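3.2 Floor finish and perceived room size

The second part of the survey dealt with small bedrooms, defined here as rooms with one door, one window and a single continuous floor surface. Of the 426 households contacted in Orkotar and Diludport, 322 returned a complete form. The remaining forms were dropped because the floor finish had not been filled in or because the respondent had answered for a living room. Incomplete forms were not spread evenly over the two towns; most came from Diludport, where the older housing often has two finishes in the same room.

Floor finishes were coded by laying pattern and by tone. Five patterns were used: straight, staggered, herringbone, chevron and unpatterned. Respondents often confused herringbone with chevron, a problem already noted by Ormsby and Quinlan in their study of rental listings. In a true herringbone the ends of the planks are cut square and meet the side of the next plank; in a chevron the ends are cut at an angle and meet in a straight line. The words are used loosely in shops and catalogs, and for the analysis we merged the two into one class, called "zigzag" in the tables. Tone was coded as light, medium or dark by comparing a photograph of the floor with a printed card.

Perceived size was measured before actual size. Each respondent was asked to estimate the length and width of the room without leaving the chair, and the room was then measured with a tape by the interviewer. The ratio of estimated to measured area is referred to below as the size ratio. A value above one means that the room was judged larger than it is.

Light floors had a higher size ratio than dark floors in both towns. The difference held after window area was entered into the model, although it became smaller. Pattern had a weaker effect. Zigzag floors were judged slightly larger than straight floors when the tone was light, but the order was reversed for dark floors, and we do not have enough dark zigzag floors in the sample to say whether the reversal is real. Plank width was not recorded in the first round of visits — an omission corrected in the second — and is left out of the model.

Lighting was a further source of variation. Visits were made between late morning and 4 p.m. in February, and interviewers were told to switch on the main ceiling light in every room. Figure 4 shows a brightly lit room with a light floor in the zigzag class.

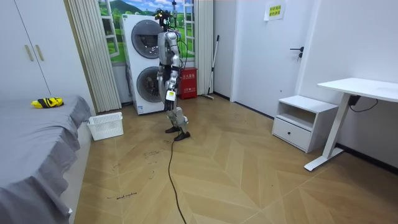 Figure 4. Small bedroom-type room, light tone, zigzag class.

Light level at floor height was read at three points and averaged. Rooms with an average below 300 lux were kept in the sample but marked, and the model was run with and without them. The sign of the tone effect was the same in both runs. Waaka, working with a smaller set of rooms in Maihi, found no tone effect below that level, but the rooms in that study had carpet over part of the floor and the two results are hard to compare.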